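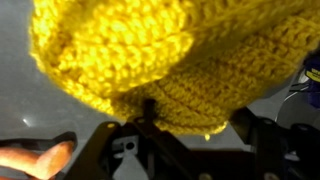
Wrist view, yellow crochet piece in the gripper.

Notebook > Manipulation > Teleop

23 September 2023

Soft goods day! I've been wanting to get to these ever since we finished the rigid set, and the yellow crochet one is my new favourite. Chunky loops, plenty of stretch, and it bunches up differently every time you grab it (great for variety, murder on your wrists after an hour on the leader arm).

Notes on driving style, while I still remember them:

Come in low and slow with the fingers open, then close on a fold. Pinching a single layer works too but you need much better aim, and through the wrist view the knit fills most of your screen as soon as you lift, so you're half blind from then on. I switched to watching the overhead feed for the carry and it felt way smoother. Bright yellow against the grey is lovely to track, by the way. More yellow things please!

Watch for loose yarn. There's a little tuft hanging off the bottom edge and I'd hate to wind it into a finger joint. Open fully before backing away, every time, even if it looks clear.

Don't correct mid-air. If the grab is ugly, carry it through and place it anyway, or bin the episode. The wobbly half-fixes are what the Estus policy copied so faithfully last round, little shimmy and all.

Settings: gripper closing limit at 700, down from 1000. At 1000 it flattens the stitches and you lose any sense of how much you're holding. 700 feels right for the crochet, haven't tried it on the tea towels yet. Force feedback on the Plirkov handles is on and I'm never turning it off again, you can feel the knit give a bit!

Target for the soft set is still 3000 demos. Sounds like a lot, but the resets are quick with this one, just drop it and go.

To do
- re-zero the leader arm, it's reading slightly open when shut
- try a two-stage close (touch, pause, squeeze)
- ask the Jostitz bench if we can borrow their foot pedal for start/stop
- left-handed session, for colour in the data if nothing else

Filed under: teleoperation, deformables, demos

Obeidat Workshop notebooks | Questions to the bench channel | Back to top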